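# Elside Hand Club

The Elside Hand Club is a student robotics club that works on one narrow thing, which is getting a robot hand to pick up and hold flat objects. I've been a member long enough that the others made me write this entry, so forgive the chattiness (the wiki rules say first person is fine!).

## History

Leilani Okafor started the club in November with 2 members and a budget of 200 dollars. Roscoe Boateng joined soon after and brought along his collection of cards, mostly old hotel keys and loyalty cards from places like Darkatow, and that pretty much settled what we'd be practicing on.

## Practice

A normal session is pretty simple. One person sits across the table with the stack, the hand takes a card, and we write down how long it hangs on before somebody calls time. Hotel key cards are our favorite because they're stiff, smooth and cheap to replace. The thumb does most of the work – it pushes on the face of the card while the fingers back it up from behind – and if you set the thumb too low the card swings like a barn door. 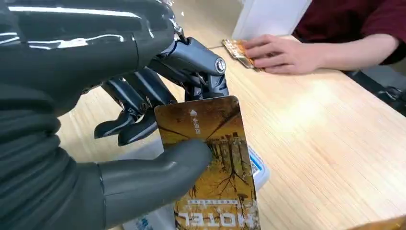 Getting a card up off a bare table is a whole different problem, and we fought with it for months. Leilani's fix was to slide the card to the table edge first, which Roscoe still calls cheating. His own method, the "Naseri tilt" (named after the street he lives on), has one fingertip press down on a corner so the far side lifts. It's lovely when it works and it chews up cards when it doesn't.

## The Wovley Cup

Our one big event is the Wovley Cup, where each team gets 400 seconds to move as many cards as it can. You start with 1000 points and lose some for every drop. We placed fifth on 4 July 2019, with a bent card counted against us that I still think should have been allowed. Roscoe has the score sheet if anybody wants to argue it.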